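The Brown Drawer Under the White Cabinet

November
By Faith Temba

Some of you will remember the little cabinet that came to the Luswood workroom from Gualtiero Leone's aunt, the one with the brown drawer at the bottom that everybody wanted to open and then couldn't quite get closed again. I promised a word on how we've been getting on with it, and I'm afraid it's going to be more than a word, so do get yourself a cup of coffee first. 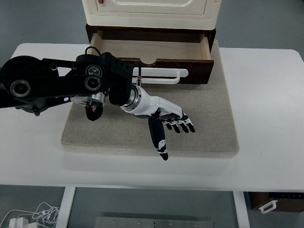
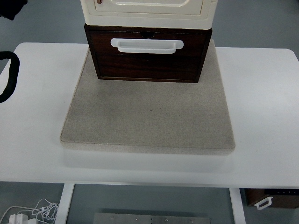
The cabinet and its brown drawer on the felt: drawer pulled out in the first picture, closed up in the second.

What I love about a piece like this is the two colors together. The top part is a soft creamy white and the drawer is a good deep brown with the grain showing, and I know there are those among us (Nazareno, I'm looking at you) who would like to see the whole thing painted to match. Please, no! Gualtiero's aunt kept her sewing patterns in it for 30 years and she never felt the need, and I think the brown gives the eye somewhere to rest.

Now, the drawer. When it came to us it would slide out sweetly enough and then stick on the way back, always on the same side. Elin Prosser had it out on her lap for most of an afternoon and found that one of the runners had picked up a ridge of old polish. She took it down with fine sandpaper, a very few strokes at a time, and then rubbed a plain candle stub along both runners and wiped off what was left over with a dry rag. If you have a sticky drawer at home, try the candle before you try anything else. Do empty the drawer first — I didn't, with my own at home, and spent the evening picking buttons out of the rug.

A word about the felt, too, as several people have asked me. We put a thick pad of it under anything that sits on the white table. It keeps the bottom edges from getting knocked, it stops a light piece from skating away when you pull on the handle, and it spares the table top, which we only got last spring and would all like to keep nice. Kalkidan Abdella bought the felt as an offcut and it is the heavy kind, so a thin craft sheet from the drugstore won't do the same job. Brush it now and then with a stiff clothes brush or it will hold on to every bit of sawdust in the building.

We still haven't settled what is going to live in the drawer. I had thought of the spare handles and knobs, which at the moment are in 4 different coffee cans, while Elin would like it for tape measures and pencils. Send me your votes. The next workroom morning starts at 10 and there will be Kalkidan's orange cake.

Reader comments

Nazareno Mancuso: I only said a light gray would look smart. I will bring a paint chip and we can look at it like grown-ups.

Elin Prosser: Pencils!! Also, it was a beeswax candle, in case anyone is shopping.

Gualtiero Leone: My aunt was very pleased to see it. She asks if anyone found a small brass thimble, as she is sure it went down behind the drawer.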